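Folding sweaters on the bed: sleeves first or in half first?

mat_and_quilt
Sleeves first, forever! I lay it flat, collar to the far side, and bring one sleeve in along the body.

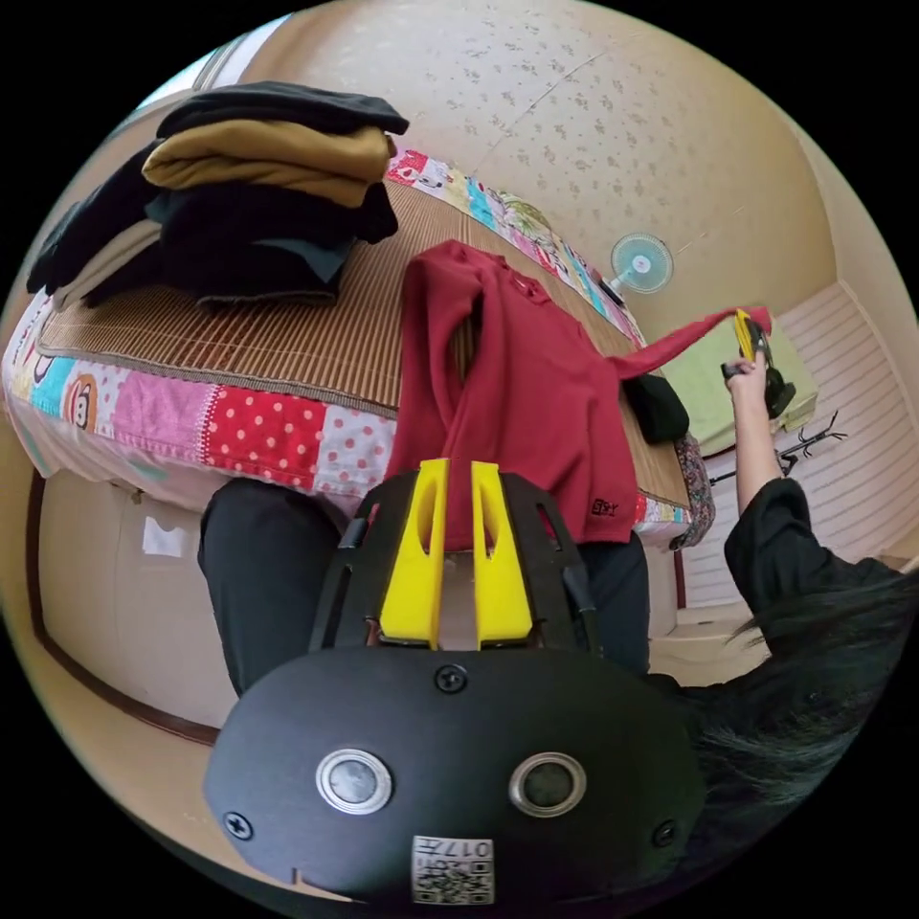
Then the other sleeve, and only after that do I touch the hem. So neat!

brustato40
Disagree, sorry! Half first is way quicker. And a drooping hem drives me nuts.

mat_and_quilt
Quicker, sure, but my stack leans. Look how flat it lies!

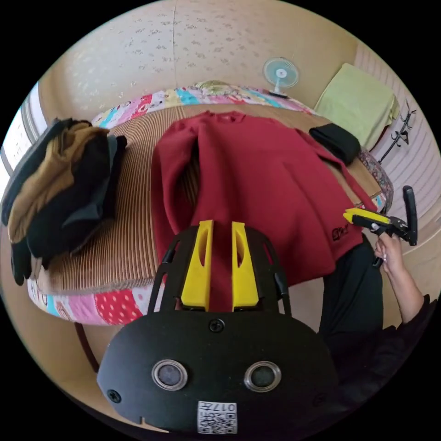
Left sleeve in, right sleeve still out

Kojo Wumbei
Team sleeves. Love that striped mat, is there a quilt under it?

mat_and_quilt
Yes, patchwork, my favorite thing in the room!
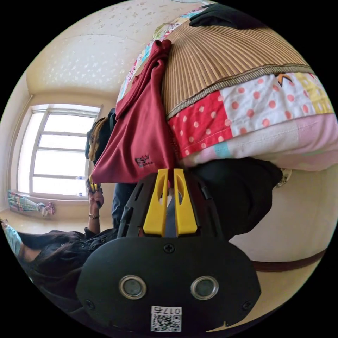

Polka dots under the woven mat

brustato40
OK the quilt wins. Still folding in half.

mat_and_quilt
Ha, fine! Try mine on 3 sweaters, though. 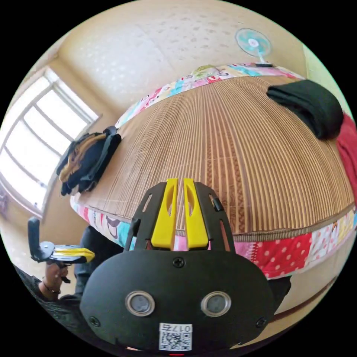
And do it on a big bed if you can, my dresser top was hopeless for this.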